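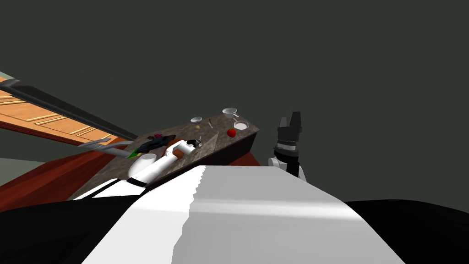
Figure 3. Kitchen counter task in simulation, seen from the robot's own viewpoint. Three white bowls, an apple and other small items lie on a granite countertop between the two arms.

4.2 Clearing a kitchen counter

The second group of tasks concerns the kitchen. We chose the counter because it is a place where many short chores meet: putting away food, collecting bowls, moving tools to the side. For a person these chores need little attention. For a two-armed robot each of them is a chain of decisions, and a mistake early in the chain is usually carried to the end.

All kitchen trials were run in the Boltora simulator with the two-armed model described in Section 3. The policy receives the head view and the joint positions, and no other input. It is not told where the objects are. As Figure 3 shows, the head view also contains a large part of the robot's own body, and an arm can lie between the viewpoint and the objects it has to reach. Earlier work in our group, the Kocabaş baseline, removed the arms from the view before training. We decided to keep them, as a real machine in a real home would not have this help.

Each trial begins with a random layout on the counter. The instruction is one sentence, for instance "put the apple in a bowl" or "bring the bowls together". A trial ends when the goal is reached or after 2 minutes of simulated time. We ran 500 trials for the single-object instructions and 667 for the instructions with several objects. The difference in number comes from the layout generator, which rejects fewer layouts in the second case.

For the single-object instructions the results are encouraging. The policy reached the goal in nearly all trials where the target was round and stood free from its neighbors. The apple was the easiest object in the whole set. Long and thin objects were clearly more difficult. The gripper often closed beside them, or it took them at one end so that they turned during the lift. A utensil that reaches out over the edge of the counter, as on the left side of Figure 3, is a special case. It offers a good place to grasp, but a small push is enough to drop it to the floor, and a dropped object was always counted as a failure.

Bowls gave mixed results. The policy learned to grasp the rim with one finger inside and one outside, and this worked well in the middle of the counter. Near the back edge the arm must be almost fully stretched, and the wrist then has little freedom to tilt. Changing to the other arm would solve many of these cases. However, the policy changed arms in only 6 trials, although nothing in the training prevents it. We believe that the demonstrations are responsible – the operators strongly preferred to finish with the arm they had started with.

For the instructions with several objects we can not report a comparable success. The policy normally completed the first step and then hesitated, moving the arm back and forth above the counter. The Britetti planner, which divides the instruction into separate steps, reduced this hesitation but did not remove it. The Skandavora controller was faster in free motion and made more contacts with the countertop, therefore we did not use it in the remaining experiments.

We want to be careful with the interpretation. The simulated surface is always dry, the bowls are always empty at the start, and the friction is the same for every object. A household counter has none of these advantages. Our results suggest that moving one free object is within reach of present methods, while clearing a complete counter without supervision is not. Section 4.3 repeats the single-object instructions with the lighting changed during the trial.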